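The Slow Hour at Bravbridge

15 Apr 2022

By ten past six the mats are already down, corner to corner, and the big window on the river side has been cracked open to let in the smell of wet grass. Bravbridge used to be a feed store, and you can still find the old scale marks painted on one wall. Now it's where a whole lot of people in this end of the county come to learn tai chi, and I have to tell you, I was hooked before I'd even gotten my shoes off!

I went expecting something sleepy. I'd seen tai chi in parks, all those soft arms and bent knees, and figured it for a gentle stretch with nice scenery. Then I spent a full minute shifting my weight from my left foot to my right (one minute, on the clock) and my thighs were on fire. The slower you go, the harder your legs have to work, and there's no momentum to help you cheat.

The beginners' class runs 6 weeks and teaches the opening third of a form the school calls the Umali set. There are 114 moves in the whole thing, and some students have been at it for years and still talk about the middle section the way hikers talk about a bad hill.

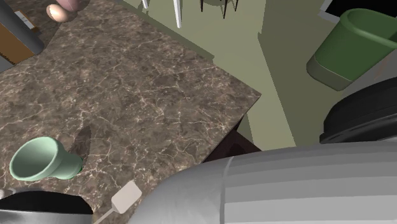
Most nights start with standing. Feet under the hips, knees loose, tailbone heavy, arms held out in front as if you were hugging a barrel. It sounds like nothing, and it's the part I now look forward to most. Somewhere in the third or fourth minute your shoulders give up the fight and drop, and you can feel your breath move down into your belly. After that come the walking drills, up and down the room, heel first, with the back foot staying put until the front one has really taken your weight.

The crowd is wonderfully mixed. I stood between a retired bus driver and a high school sprinter who wanted better ankles. Behind us were two sisters who whisper the names of the moves to each other all the way through - "part the grass, turn, part the grass" - and I've started doing it at home too.
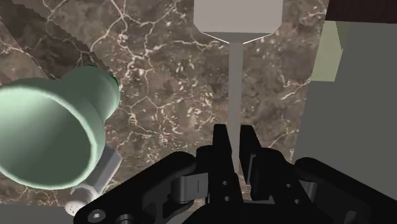
A black gripper and a pale mint-green cup, close up.

Bravbridge isn't the only place catching the bug. Over in Trernus, the Saturday group has outgrown the library's back room and moved outdoors, and its list has reached 165 names. They practice on the ball field, rain or no rain, and finish with thermoses of tea on the bleachers. The Wunby studio, which mostly teaches Pilates, has added a chair class for people who can't stand for long, and it was full the first week.

All three groups will come together in June for a morning of open practice on the Trernus field, with room for 400. You don't need to know a single move. Wear flat shoes and something you can bend your knees in, and stand in the middle of the group so there's always someone to copy whichever way you turn.

As for me, I'm on move 31 and still mixing up my left and my right. I practice while the coffee brews, in my socks, and the dog has learned to go around.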